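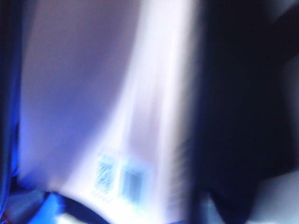
Neuer Thread, weil ich seit drei Stunden im Nachtzug sitze und der Nachtzug seit drei Stunden im Bahnhof. Thema: meine Woche in der Pension Skarov. (1/12)

Gebucht wegen des Satzes »ruhige Lage, wenige Schritte zum See«. Die Schritte habe ich gezählt, ich hatte Urlaub. Es sind 313. Davon 291 Treppenstufen. (2/12)

Oben bei der Pension ist es tatsächlich ruhig. Wer da mit Koffer ankommt, redet erst mal nicht.

Zimmer 3. Der Schlüssel hängt an einem Messinggewicht, mit dem man ein mittleres Ruderboot verankern könnte. Auf dem Weg zum Frühstück hatte ich immer leichte Schlagseite. (4/12)

Das Frühstück gibt es »ab sieben«. Bis wann, steht nirgends. Um zehn nach acht wurde mir der Käse unter der Gabel weggeräumt, sehr freundlich, mit Nachfrage, ob es geschmeckt habe.

Tag zwei, Ausflug nach Plemeck. Der Reiseführer widmet dem Ort vier Seiten, zwei davon der Burg. Die Burg ist von Oktober bis Ostern geschlossen. Die anderen beiden Seiten beschreiben den Blick auf die Burg. (6/12)
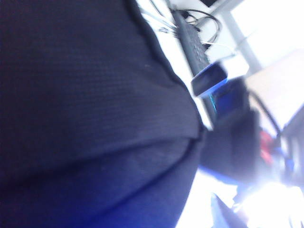

Der Bus zurück fährt um 15:40 oder um 18:10, je nachdem, welchem der beiden Fahrpläne an der Haltestelle man glaubt. Ich habe mich für den optimistischen entschieden und kenne jetzt jedes Schaufenster in Plemeck. Es gibt zwei. Eins davon ist ein Bestatter.

Ehrenrettung: das Lokal Karakaya, gleich hinter der Haltestelle. Linsensuppe, Brot aus dem Ofen, Tee, bis man abwinkt. Ich habe lange nicht abgewinkt. Beste Mahlzeit der Reise, und ich war nur drin, weil es draußen waagerecht regnete. (8/12)

Tag vier, Schifffahrt mit der Reederei Waser. »Große Rundfahrt«. Wir fuhren bis zur Mitte, der Kapitän sagte etwas über Wind, wir fuhren zurück. Streng genommen war es rund.

An Bord Platz für 300 Personen, anwesend waren ein Kegelclub und ich. Ab der zweiten Runde Kirschlikör gehörte ich dazu. Ich bin jetzt für einen Ausflug im Februar eingeplant und weiß nicht, wie man da wieder rauskommt. (10/12)

Zur Sauna im Keller der Pension: Sie existiert. Man muss sie am Vortag anmelden, am selben Tag bestätigen und zwanzig Minuten vorher an der Rezeption »noch mal Bescheid geben«. Die Rezeption schließt um fünf. Die Sauna öffnet um sechs.

Würde ich wieder hinfahren? Der See morgens um halb acht, Nebel drauf, kein Mensch unten, dafür nehme ich auch die Stufen. Einmal am Tag. Mit leichterem Schlüssel. (12/12)

Nachtrag: Durchsage. Wir warten auf einen Lokführer. Der Lokführer sitzt in einem anderen Zug, und der wartet auf unser Gleis.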